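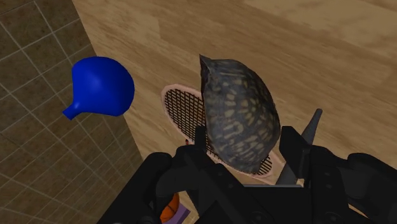 Equipment Review: Belel Lidded Storage Crate, 14-Gallon

Prepared for the Shared Resources Office by Halima Gachanja
July 2, 2024

Purpose of this review

The Shared Resources Office lends natural history teaching materials to elementary and middle schools in the district. The lending collection holds 1,945 cataloged items, among them shells, bones, casts, pressed plants and rock samples. Most of these travel several times a year in the back of a delivery van, and the containers they travel in wear out well before the contents do.

In February the office was asked to find a replacement for the gray crates now in use, many of which have split at the corners. Three products were looked at on paper. The Belel crate was the only one of the three that could be bought in small numbers, and four were ordered for trial. The remainder of this review concerns those four crates.

Construction

The Belel crate is a single molded box with a separate lid that clamps at both short ends. The walls are straight, with very little taper, so that a foam insert cut for the bottom also fits near the top. This was a constant difficulty with the gray crates, whose sloping sides wasted a good deal of room and let the upper tray slide.

The corners are thicker than the walls and have a rib on the inside. Staff should be aware that the rib takes up space. Inserts must be trimmed at all four corners before they will sit flat, and the printed inside measurements do not allow for it. Jihad Saab, who cuts the inserts, made his first set to the printed measurements and had to cut them down by hand.

The lid is stiff and does not bow when a second crate is placed on it. The clamps are metal. They close firmly and need two hands, and younger students will not be able to open them, a point that several teachers have raised in favor of the crate.

Use in the van

The trial crates were placed on the regular delivery route and were handled in the same way as the rest of the load. Each carried a standard teaching set: one of bird skulls, one of reptile and amphibian material, one of minerals and one of seed heads. The mineral set was included as a test of the handles and the base.

None of the contents were damaged. The mineral crate showed scuffing along the base and a small white stress mark beneath one handle. The mark has not grown, and the crate remains in service, but the office does not recommend the Belel for full mineral sets. The Gurier steel-banded box, which is heavier and less pleasant to carry, should continue to be used for those.

Stacking is good up to three high. At four high the stack leans if the van floor is not level. The manufacturer permits five.

Use in schools

Comments were collected from teachers who received a trial crate. Oranuch Meesuk, who teaches fourth grade, wrote that the crate fit on a standard classroom shelf with its lid on, which the gray crate did not. She asked that a contents list be fixed inside the lid, where it can be checked before the crate is returned. This has been done for all four, and returns have been more complete as a result.

Two teachers found the crate too wide to carry through a door with one arm free. One reported that the clamps had pinched a finger. A caution label has been added near each clamp.

Cleaning

The smooth inside surface wipes down well with a damp cloth. The channel around the rim collects grit and seed husks and must be brushed out. Water left in the channel runs into the crate when the lid is next opened, and crates should therefore be dried upside down before they are packed.

Labeling

Standard paper labels do not hold. The outer surface has a light texture, and labels applied in the workroom had lifted by the second delivery. Hubert Wysocka tested the Skidix card holder, a clear sleeve attached with two rivets, and found it satisfactory. Fitting the sleeve requires drilling, and staff should confirm with the supplier that this does not affect the warranty. The supplier had not replied to our question when this review was prepared.

Cost

The crate costs more than the gray model it would replace. Orders of 100 or more receive a lower price, and the office would need about that number to replace every damaged crate in the first year. Spare clamps are sold separately. Spare lids are not sold at all, and this is the most serious objection to the product. A crate with a cracked lid would have to be retired or used open on a shelf.

Recommendation

The Belel crate is recommended for shell, bone, plant and cast sets. It is not recommended for minerals or for liquid-preserved material, which was outside the trial. The office advises that the first order be kept to the number of crates now split beyond repair, and that a larger order wait until the supplier has answered on lids and on the warranty.

Requests to borrow a trial crate for inspection may be sent to Maya Abu Hammour at the lending desk.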